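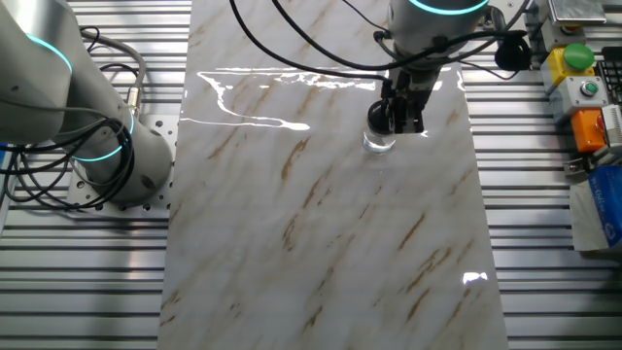
November, notebook, bench 2

Spent most of the morning on next year's equipment list with Suqin and Lihua, and I want to get it down before it slides out of my head, because we always say we'll remember and then we're all digging through old mail in spring.

We have 1451 left in the small parts line. Lihua would like 800 of it set aside for a spare pair of gripper fingers and softer pads, and I'm inclined to agree with her. The clear cup is a kind test piece, but the Trelarville job has thinner glass in it, and I'd hate to be waiting on a shipment with everybody standing around being polite about it.

Cables next. The loops at the base of the left arm bother me every time I sit down there, and the ones sweeping down to the gripper over the marble panel aren't much better. Zhuoran priced proper cable sleeves from Adard and thinks 50 would cover both arms, clips included – bless him, he even measured.

The glare on the panel is a harder one. Suqin wants a matte panel beside the glossy one so we can compare. I'd sooner try a diffuser on the lights first and see how we feel. Left open.

Haiyan, if you read this before I catch you: please ask Tellside whether their quote includes the mounting plate, as we'd want the same hole pattern we have now. Unnur needs the final list from me by 4 pm.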